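七月例会记录:猫砂铲任务的遥操作采集

地点:Geltmont 工作间,桌边开的,后半段移到隔壁
时间:下午2点开始
参加:采集组、标注组、训练组、硬件组;Dritovmont 方面线上旁听,中途离线一次,后来又接回来
记录:采集组

## 一、上次遗留事项

1. 主手零位漂移。硬件组已重新标定,标定结果写进了启动脚本。采集组反映开机后头几条示教里,从臂的腕部仍会比主手慢半拍,热机之后消失。硬件组认为与总线上的读取顺序有关,和零位无关。本项不关闭,改名为“开机跟随滞后”,继续由硬件组跟。
2. 标注工具 Tannous 的导入报错。标注组确认新版本已经可以读双目和腕部两路视频,时间轴能对齐。旧工程不做迁移,需要看旧数据时仍开旧版。
3. 采集间的地面走线。已整理,垂在机械臂一侧的线暂时保留现状,等硬件组换长线时一起处理。
4. 操作员登记表。按上次意见去掉了姓名栏,只保留班次代号。标注组希望再加一栏“主手编号”,同意。

## 二、示教方式

训练组先说了目前数据的使用情况。铲砂任务已入库的示教有2000多条,包括手把手拖动示教和主从遥操作两种来源,文件夹没有分开,训练时是混着用的。最近把两类分开看,差别比较明显:

- 拖动示教的轨迹平滑,但人的手和前臂经常进到画面里,尤其是双目那一路,盖住铲子的时间不短。
- 拖动时力矩读数不可用,人在推臂,读数里混着人的力。
- 遥操作的画面干净,动作偏碎,停顿多。停顿多出现在铲子入砂之前,操作员在看角度。
- 遥操作数据里抓柄的位置比较散,有的抓得靠近铲面,有的抓到柄的末端。

训练组的意见是新数据只收遥操作,旧的拖动示教保留,不删,单独建一个目录。采集组对此有保留意见:新操作员上手阶段,用拖动方式先走几遍整套动作,学得快,完全取消会拖慢培训。讨论后的结论是培训仍可用拖动,录制开关关掉,不入库。

Londton 提供的主手目前是两指扳机式。采集组提出扳机行程太短,夹爪从张开到夹紧之间几乎没有中间量,抓铲柄时容易一下夹死,柄会在夹爪里歪一下。硬件组可以在软件里把映射曲线改缓,不动硬件。训练组提醒,映射改了以后,新旧数据里夹爪指令的含义不同,必须在元数据里写清楚映射版本。硬件组同意,版本号写进每条录制的头信息,由启动脚本自动填,不让操作员手填。

关于遥操作时操作员看哪里,目前各班做法不统一。有人直接看桌面,有人看屏幕。训练组要求一律看屏幕,操作员能看到的信息要和模型能看到的一致。有操作员反映看屏幕时判断不了铲子离砂面多高,容易扎得过深。会上试了把腕部画面放大、双目画面缩小的排法,试过的人觉得可以接受。先按这个排法用,下次例会再听意见。

坐姿问题也提了一下。主手底座现在夹在桌沿,个子矮的操作员肘部悬空。硬件组去找一块垫板,高度可调最好,没有可调的就先垫固定的。

## 三、任务定义

任务名称沿用“铲砂入桶”。此前的口头说法有好几种,这次统一成文字,以下为会上确认的版本。

起始状态:砂盆放在桌面中部,砂面基本铺平;垃圾桶放在砂盆左侧,桶盖打开,套好内袋;铲子搭在砂盆一角,柄朝机械臂一侧。机械臂停在待机位,夹爪张开。

阶段划分:

1. 接近:从待机位移动到铲柄附近,夹爪对准柄。
2. 抓柄:闭合夹爪,铲子离开砂盆边。
3. 入砂:铲面下倾,进入砂中。
4. 抬起并抖砂:铲面转平,抬起,小幅抖动,让细砂漏回盆里。
5. 倾倒:移到桶口上方,翻转铲面。
6. 放回:铲子放回起始角落,松开,机械臂回待机位。

现场三张画面,双目和腕部都有,讨论阶段边界时对着看的:
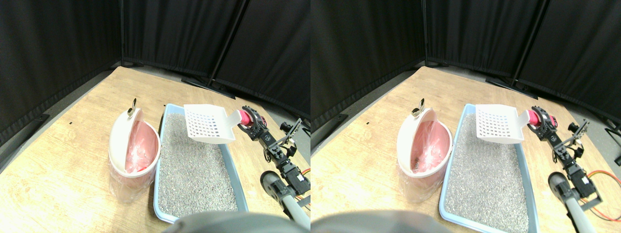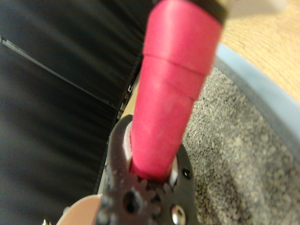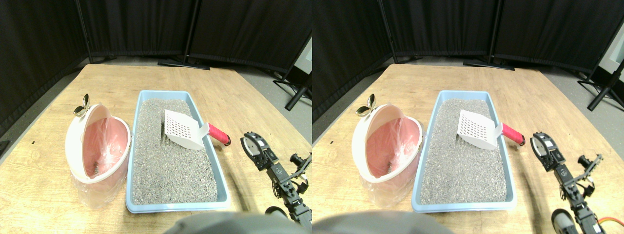

阶段边界的争议集中在“抓柄”和“入砂”之间。标注组原来的做法是以铲子离开砂盆边为抓柄结束。有些操作员抓住柄后不抬,直接拖着铲面往砂里推,这样就找不到离开的那一帧。训练组建议改成以夹爪指令稳定为准,即指令值不再变化,视为抓柄结束。标注组可以接受,这个点能从数据里自动算出来,人工只需抽查。

“抖砂”是否单列,意见不一。训练组想单列,抖动的高频动作和抬起的慢动作放在一段里,对切块长度影响较大。标注组认为抖砂的起点很难看准,不同标注员标出来差得多。暂定不单列,在“抬起并抖砂”一段里加一个勾选项,写明有没有抖。等数据多一些再看要不要拆。

成功标准写为:待清理物进桶,铲子放回砂盆上,机械臂回到待机位,三者都满足才算成功。砂粒撒到桌面不判失败,另记一项“撒砂”,分无、少、多。什么叫少什么叫多,标注组出一份对照图,贴在采集间。

Dritovmont 方面问能不能加一种情况,桶盖起始时是关着的,先开盖再铲。训练组认为开盖是另一项技能,现在加进来会把任务长度拉得太长。采集组补充说,桶盖单臂打开时桶身容易跟着走,需要先把桶固定住。结论是本阶段不加,作为下一阶段候选,单独立项讨论。

## 四、物品和摆放

砂盆位置。现在每条录制之间,砂盆由操作员随手挪一下,挪多少没有规定。训练组希望位置有变化,但要覆盖均匀,不要都集中在桌子中间。采集组去做一张摆放卡,卡上给出砂盆和垃圾桶的位置组合,录之前抽一张照着摆。角度也写在卡上,砂盆允许稍微转一点,长边大致保持前后方向。

铲子。铲柄上如果加套,要登记。套子的颜色和材质都会影响抓取,也会影响画面。训练组问能不能固定用一种,采集组说固定一种更省事,但担心换到别的铲子就抓不住。定为本批固定一把,下一批再换。用到一半不要换,换了就另开批次。

猫砂。反复铲过之后粉尘变多,细粉会积在夹爪齿和腕部镜头上。采集组现在是看着脏了才擦。会上定为每录满30条停下来擦一次镜头,同时用干刷子清夹爪,擦完在登记表上打勾。擦镜头用干布,不要用湿巾,之前有一次湿巾留下水痕,当天下午录的一批都有一块糊的地方,最后没有入库。

待清理物目前用自制的团块代替,大小不一。标注组说太小的团块在双目画面里看不清,不好判断有没有进桶。采集组把最小的一档去掉。埋深也要变,有的露在砂面,有的埋住一部分,全埋的先不做。

内袋。袋口要翻出来套在桶沿外面,不要塞在里面。塞在里面时铲子翻转会挂到袋口,出现过铲子把袋子一起带起来的情况。内袋颜色不作规定,但要登记。桶满过半就换袋。

砂面恢复。每条录完以后由操作员用手抹平再录下一条。训练组提出手抹的痕迹有规律,总是从一个方向抹过去,模型有可能跟着痕迹走。采集组觉得影响不大,但可以换着方向抹,不另外增加工具。

## 五、相机与同步

双目一路曝光已锁定。锁定以后白色铲面在灯下偏亮,格孔有时看不清。硬件组把曝光往下调一点,调完先录几条给训练组看,确认后再正式录。调整前后的数据要分批。

腕部一路离铲柄很近,抓住柄以后近处占去画面很大一块,砂面只能从旁边看到。训练组不认为这是问题,入砂时要看的就是铲柄和夹爪的相对位置,砂盆边也在视野里。标注组则希望腕部相机往外移一点。硬件组说支架孔位是定死的,要移得重新做支架,而且移出去以后容易刮到砂盆边。维持现状。

支架螺丝有松动情况。腕部画面在连续录制后会慢慢转一个小角度,单条看不出来,把首尾两条放在一起就能看出。硬件组上螺丝胶。采集组每班开始前录一张标定板,结束后再录一张,两张对比,偏了就报硬件组,当班数据先挂起。

时间同步。主手指令、从臂状态、两路视频共用一台主机的时钟。最近发现腕部视频偶尔丢帧,丢帧后录制程序没有提示,到导入 Tannous 时才报出来。软件这边要加一个实时提示,丢帧超过阈值时屏幕边框变色,操作员看到后这一条作废重录。阈值由训练组给。提示音不要,主手旁边已经有几种提示音,再加容易混。

背景。桌后的黑幕保持,幕布支架脚位用胶带在地上标好,碰歪了照标记复位。训练组提到以后模型要到没有黑幕的环境里用,背景单一会有问题。讨论后同意先把有黑幕的一批录完,再拆幕录一小批对照,拆幕时间由采集组排。

## 六、失败示教怎么处理

此前采集组遇到掉铲、铲空、撒砂过多的情况,一般直接按作废。训练组要求保留其中一部分,尤其是操作员自己补救成功的,例如铲空后重新入砂,或者铲柄夹歪后放下重抓。这类数据对模型有用,以前删掉的比较可惜。

新的处理办法:

- 操作员补救后完成任务的,按成功入库,加“有补救”标记。
- 没有补救、任务未完成的,入失败目录,注明失败发生在哪个阶段。
- 因设备原因中断的,例如丢帧、急停、线缆拉扯,作废,不入库。
- 操作员不得为了凑补救数据故意做错。故意做出来的错误和自然发生的错误动作不一样,训练组以前试过,用不上。

标注组问“有补救”标记由谁打。定为操作员当场按脚踏打,标注组复核。脚踏现在只用作开始和停止,硬件组改一下程序,长按为打标记。采集组提醒长按容易误触停止,请硬件组做完以后先给一个班试用。

急停。上周期有一次铲子顶住砂盆底,从臂过载保护,臂掉了力,铲子和臂一起落到盆边。没有损坏。硬件组会把向下方向的力矩上限调低,超过以后从臂不再跟随主手继续往下,屏幕给提示。采集组要求这项在下一批开始之前完成,没有完成就不开录。

## 七、训练组反馈

用现有数据训练的策略在采集间跑过。接近和抓柄阶段比较稳定,入砂深度偏浅,常常只刮到表面一层。倾倒阶段有时候在桶口上方停住不翻。训练组怀疑停住与示教里操作员在桶口上方的停顿有关,准备把停顿段裁短再训一次。采集组也会要求操作员到桶口上方以后直接翻,不要等。

入砂偏浅的问题,训练组想看是不是操作员本来就铲得浅。采集组说早期怕顶到盆底,确实交代过要浅一点。力矩上限改好以后可以放开,新一批按正常深度铲。

放回阶段样本里铲子的落点太集中,模型放的时候不看砂盆在哪里。配合第四项的摆放卡,这个情况应该会有变化,等新数据来了再看。

训练组另外提出,每条示教的长度差别大,最慢的班次比最快的班次长出不少。要不要给操作员定时长,采集组不同意定死,赶时间会抖得厉害。改为每班结束后把各条时长列出来给操作员自己看,不考核。

## 八、交付和命名

给 Dritovmont 的交付包里,目录按“批次—摆放卡编号—序号”命名,不再用日期。映射版本、曝光版本、铲子登记号写在同一份元数据里,字段名用英文,说明用中文。Dritovmont 方面要求同时给一份英文说明,标注组来写,训练组核对。

拖动示教单独目录的名字定为 kinesthetic_old,遥操作目录为 teleop。旧数据中来源不明的,先放 unsorted,标注组有空时看视频分,画面里有人手扶臂的归拖动。

硬盘寄送还是走 Londton 那边的通道,采集组联系。寄之前在 Geltmont 留一份完整备份,校验通过以后再清理采集机。

## 九、待办

| 事项 | 负责 | 期限 |
|---|---|---|
| 开机跟随滞后,排查总线读取顺序 | 硬件组 | 下次例会前 |
| 夹爪映射曲线改缓,版本号写入头信息 | 硬件组 | 新一批开录前 |
| 向下力矩上限及屏幕提示 | 硬件组 | 新一批开录前,未完成不开录 |
| 脚踏长按打标记,先给一个班试用 | 硬件组 | 下次例会前 |
| 腕部支架上螺丝胶 | 硬件组 | 本周内 |
| 主手垫板 | 硬件组 | 不限 |
| 摆放卡 | 采集组 | 新一批开录前 |
| 擦镜头、清夹爪登记栏,登记表加主手编号 | 采集组 | 本周内 |
| 幕布支架脚位贴胶带 | 采集组 | 本周内 |
| 撒砂程度对照图 | 标注组 | 新一批开录前 |
| 阶段边界说明改版 | 标注组 | 本周内 |
| 英文说明初稿 | 标注组 | 交付前 |
| 丢帧阈值 | 训练组 | 本周内 |
| 丢帧屏幕提示 | 硬件组,拿到阈值后开始 | 新一批开录前 |
| 停顿段裁短后重新训练 | 训练组 | 下次例会报结果 |

## 十、其他

采集间下午有阳光从门缝进来,门关紧即可,请各班留意。

备用猫砂已经不多,采集组下单时请买同一种,买不到同一种先不要开封,问过训练组再用。

下次例会仍在 Geltmont,先看新曝光的几条录像,再过待办。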